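Quick one today, kettle's on and I have to be back at the bench by two. A few people asked what I do all day since I moved over to the teleop side, so – notes, in no order.

The job right now is switches. That's it. Switches and buttons on a control cabinet, over and over, me in the chair with the leader arm and the robot copying whatever I do. We record it, somebody checks it, it goes in the pile. The target for this batch is 300 good demos. "Good" being a word that Salamatu Nartey and I argue about most mornings.

Her rule: if you'd be embarassed to show it to an electrician, toss it. My rule was more like, did the handle turn, yes, keep. She's right, annoyingly. I went back through my first set and the wobbling was awful. Overshoot, back off, poke, poke, turn. If the robot learns that then it learns to poke.

So, slower approach. Line up first, stop, then go in. Sounds obvious. Try it with a two second look at the wrist camera and your elbow up in the air.

The buttons are easy-ish. Flat push, straight in, straight out. What I got wrong for ages was coming in at an angle and skating off the edge of the cap. Vasco Brandão watched me do it for a whole morning before he said anything (thanks Vasco) and then just moved my chair over to the left. Fixed it. My shoulder was pulling everything sideways and the arm was very faithfully doing the same.

Rotaries are the hard ones, and the big black one low on the door is the one I dream about. You have to get hold of it, keep hold of it, and turn around the middle of the switch, and your own wrist wants to turn around the middle of your wrist. Different place! So the fingers drag off to one side and you lose it partway. 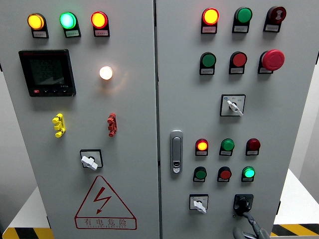 What works for me, for now: go in from underneath, elbow low, wrist pre-twisted the opposite way so there's room to unwind. Close gently. Wait a beat. Then turn with the forearm and let the hand be dumb. I got 12 clean ones in a row like that yesterday and then had a sandwich and couldn't do it at all. No idea. Warmed up again after 17 tries.

The white handles are a whole other thing, smaller, less to grab. I nudge those more than grip them. Kwadwo Korletey says nudging is cheating and we should have one way of doing it for all of them. I say a person nudges a small switch so why not. We're recording both and tagging them seperately, so the training run can settle it and I can stop hearing about it.

Few other bits before I forget –

Say what you're about to do before you do it. Out loud. I felt stupid but it helps, and the notes match the recording after. "Green, second row, push." Done.

Don't fix mistakes in the middle of a demo and hope. Either it's a recovery demo and you label it as one, or you stop and start over. I had 16 in the wrong folder last week becuase I'd saved a fumble and called it fine.

Reset properly. Every handle back where the sheet says. If you always start from wherever you left off you end up with a weird set, lots of one direction and hardly any of the other. Ask me how I know.

Take breaks when the grip starts feeling sharp. Noller, the old arm we had in Florstead, was so heavy you had no choice, you were done in an hour. The new one is light, and you don't notice you're tired until the replays look like someone typing in mittens.

Also the delay. There's a tiny lag between my hand and the arm, and when I rush I start steering ahead of it, then correcting, then correcting the correction. Adjoa Wumbei hums while she drives to keep herself slow. I tried counting and lost count. Might try humming.

Next up is the same list with the room lights down, because all those glowing lamps on the door look different in the dark and the model should see that too. Not looking forward to it, my depth judgement is bad enough with the lights on.

Right, kettle. More in February if I get to it, probably about gloves.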